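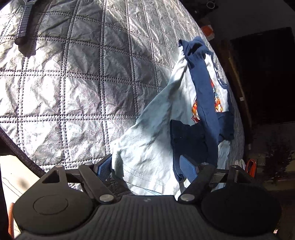 Nerea Zabala
Perception and tooling, Pallham

March 25, 2023
To: pallham-dev
Subject: Re: [pallham-dev] Cistarik: opening estimate jumps on bright clips

On the opening jumps, the earlier message said:

> We are seeing the finger opening jump on the hand-held clips from the
> laundry set. The worst ones are sunny. The value holds for a while,
> snaps to nearly closed, then comes back a few frames later. The
> planner export reads that as a grasp and cuts the clip in two.
>
> I tried raising the smoothing window in Cistarik from 21 frames to 93.
> It hides the jump but it also smears the real closes, so I backed it
> out. Is this a calibration problem or should the segmenter be fixed?
> We would like to freeze the export format before the Prornoveo
> people start on their side.

It is neither of those, as far as I can tell. I went through the clips by hand and the calibration is fine. The pivot caps land where the model says they should, within a pixel or two, in bad frames as well as good ones. The trouble is in how we find the pads.

Cistarik looks for the two blue finger pads by color, takes the largest blob on each side of the center line, and turns the gap between them into an opening. That worked well enough on towels. It does not work on the shirt at the top of this message. The sleeve is medium blue, it runs along the right side of the gripper, and there is navy fabric right next to it. The pad, the sleeve and the navy piece can come out as one blob, and then the inner edge of the "pad" is wherever the cloth happens to end.

The silver cover makes it worse. The sunlit part is close to white and the shaded part is gray, so the exposure shifts as the tool moves over it. When the exposure drops, the navy fabric falls out of the color range and the blob shrinks. When it rises, the navy comes back in. That is the snapping you see.

I don't think Cordero is at fault. Its cloth mask is reasonable on these clips. It does break up along the stitching on the cover, but Cistarik never reads that mask, so it can't be the cause here. Please open a separate ticket for the stitching if it bothers you.

What I have on a branch now:

The pad search is limited to a small region predicted from the linkages. The silver caps are much easier to find than the pads. They don't look like cloth, and the geometry between cap and pad is fixed once you know the opening. So I solve for the opening from the caps first and use the pads only to refine it.

If the pads and the caps disagree by more than the tolerance, the caps win and the frame gets a flag. The flag goes into the export as a new column, at the end, so old readers should not notice.

The smoothing window stays at 21. Please leave it there.

I also ran the branch on an indoor clip, to check that the cap search doesn't get lost when there is a lot going on behind the fingers.
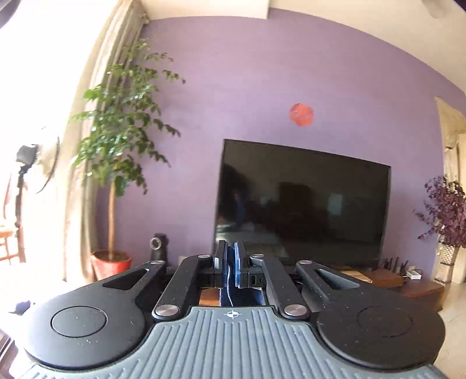
Indoor check: fingers close together, window on the left and television behind.

My worry with this one was the window. It is blown out and takes up a good part of the left side. The cap detector runs on local contrast, so it holds up there. The television gave me a couple of false candidates from reflections in the screen, but they are nowhere near the predicted region and get dropped. The dark navy item under the fingers did not pull the pad edges.

I compared 125 hand-marked frames against both versions. The old code had the opening badly wrong in some 100 of them, but I picked those frames because they looked bad, so don't quote that as an error rate. The branch still gets a few wrong, mostly where a pad is pressed into a fold and the caps on that side are in deep shade. Those frames all carry the flag.

Still open:

The tolerance is a constant in the source. It should move to the config file with the rest.

Planner export still splits a clip on a single low value. Even with better input I would like it to ask for several low frames in a row, and to skip flagged ones. That change is not on my branch. Whoever owns the export, please say if you object.

I have not tested with gloves in view.

If you have clips where the old version failed on something other than blue cloth, send me the paths. I would like to run those before I merge.

Nerea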